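Histuletti started as a buying desk, still is one mostly. We help small shops and schools plan for robots and the gear around them: what to get, what it costs, what to put off till next year.

## What we do

Budget plans. Quote comparisons. A spare parts list, which everybody forgets and then pays rush shipping for. We don't sell hardware and we take no cut from sellers, so if the answer is "wait till November" you'll hear that from us.

Plans run on three lines: buy, keep running, replace. Most first drafts we get sent have only the buy line. Put 10 percent aside for cables, fingertips and screws before you argue over anything big.

## Recent work

- **Ametano** - six month plan for hand-held grippers. They wanted 50 at once, we talked them down to 6 and a second order later on.
- **Söderlund** - lease or buy, a two page answer. They bought.
- **Stuvard** - household tasks, forks and chopsticks and so on. Table props got there own budget line, 364 dollars, and it was the first one approved.

## How it goes

Send us your list, however messy. Spreadsheet, napkin, whatever. We come back with questions, then a draft, then one call to fight about the draft. Changes after that are fine, just put them in writting.

We like to see the tools in use before pricing more of them. Grippers over silverware on a flowered tablecloth, a kitchen counter behind:
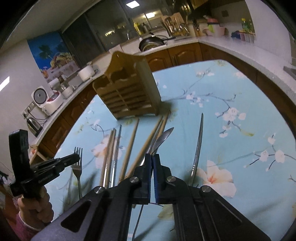

## Getting in touch

Use the form. Include your budget year and who signs off. Page last updated May 1, 2019, rates sheet on request.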